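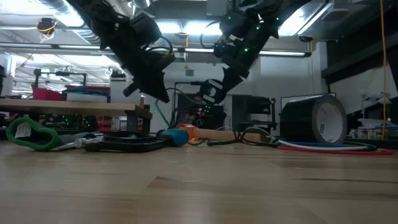
Wenche Haugland thinks I've let my students off the hook. A robotics club that doesn't compete isn't a club, she wrote to me after my August column, it's a bunch of teenagers hanging around with expensive equipment, and without a date on the wall and a score at the end they'll never finish anything. She has a kid on a competition team, and she says the six weeks before a meet are when all the learning gets done.

I've been chewing on her letter ever since, and I want to answer it properly, partly since I agree with more of it than she'd expect. I coached competition for 8 years before I took over the Hornine club. I loved it! I loved the bus rides and the terrible hot dogs, and I have yelled at a gearbox in front of other people's parents. So I'm not one of those folks who think keeping score hurts feelings. Kids can handle losing. Mine got a lot of practice.

What wore me down was the field. If you've never been to one of these meets, the playing field is the same for everybody. The game pieces are all one size and one color, the rules tell you where every piece sits at the start, and you can buy the whole set in August and spend the season practicing on it at home. By the end the better teams aren't really looking at anything. The robot drives so many inches, turns so many degrees, and grabs whatever the rule book promised would be there. It's very good engineering and I don't want to sneer at it. But I had seniors who could tune that routine in their sleep and then froze when I asked them to pick a roll of tape up off a bench.

A roll of tape is a nasty thing to pick up, by the way. Standing on its edge it wants to roll. Do you go across the outside, which on a big roll might be wider than your gripper opens, or put one finger in the hole? And which way is the hole facing today? Now put a bundle of cables in front of it. Cables don't have a shape you can write down. Grab the red one and maybe the white one comes too, and then the whole mess shifts and every position you measured a minute ago is wrong.

So our project this year is the bench. We use what a workshop has lying on it, clamps and cord and tape and things with handles, and the kids have to get the two arms to deal with it. We don't straighten it up first. I had a real fight about that one with Tín Đặng, who is probably the most careful student I've got and who wanted to mark out a spot for each object (I found a very nice diagram taped to my door). I said no, and he didn't speak to me until after pizza.

Wenche's point about finishing is the one that stings. There's no meet, so what's the deadline? When do you know you're done? I'll admit we spent the first stretch of the fall arguing about what "pick up the clamp" even means. Does it count if it's dragged? Does it count if it comes up by the screw end and swings? Ylva Rønning said it counts if you'd let the robot do it over your own foot, and we've been using her rule, more or less, and it has caused nothing but trouble. I think those arguments were worth more than a season of drills. In competition somebody else has already decided what success is and printed it in a binder. Out in a shop, or a hospital laundry, or wherever these kids end up, that's half the job, and they'd have never touched it.

Then there's the notebook. At the last count it had 294 tries in it, and I couldn't tell you it makes happy reading. Every entry has the object, what the student thought would happen, and what did. The middle column is my favorite. You can watch a kid go from "it will work" to a real prediction, like the left arm is going to bump the cord before it gets to the handle, and that sentence is worth a trophy to me. I mean it. You can't get it out of them with a worksheet. I've tried.

Let me be fair about what we gave up, though.

We gave up being easy to explain. Marit Boström, whose signature I need on anything that costs money, asked me in September what she'd be able to show the parents, and I didn't have a great answer. A competition robot zips around and there's music. Our arms move slowly, and on a bad evening the big event is a finger stopping above the table while four teenagers stare at a laptop. Visitors are polite about it. One dad asked me when it was going to start.

We also gave up some kids. Two of my strongest drivers left for the Kristiansen League this fall, and I helped them fill out the forms. They want the crowd and the clock, they're good under pressure, and it'd be silly to tell them they're wrong about what they like. If I had the money and the hours I'd run both programs side by side. I don't, so I had to pick, and I picked the one that hardly anyone else near us is offering.

And we lost the pressure, and here's where I'll hand Wenche a win. She's right that a date on the wall does something to people. Things that could take forever suddenly take a weekend. So we've borrowed a piece of her idea. Our open evening is 29th October, and anybody who comes can put their hands on the bench and rearrange whatever they like before the arms start. Move the clamp, turn the tape around, pile the cables up, I don't care. No score, but there'll be an audience and there'll be a time it begins, and I've noticed that the chatter in the room got a lot more focused after I wrote it on the whiteboard. Fine. Point taken.

What I won't give her is the idea that the score is where the learning comes from. Her own letter argues against it, if you read to the bottom. She tells a story about her kid's team losing a wheel hub the night before a meet and building a new one out of scrap in somebody's garage, and she says it's the best thing they did all year. I believe her! It sounds wonderful. But look at where it happened. It wasn't on the field, and there were no points for it, and the problem was one the rule book hadn't thought of. I'd just like kids to get more than one night a year of that.

If your school is trying to choose, go watch both kinds for an hour before you write a check. Sit near the students and listen to what they say when something goes wrong. In a good competition team you'll hear them getting back on plan fast, and that's a real skill. With mine you'll hear a lot of "wait, why did it do that," followed by a long silence, followed by somebody reaching for the notebook. I know which one I'd rather be in the room for. Wenche is welcome on the open evening, and she can have first turn at messing up the bench.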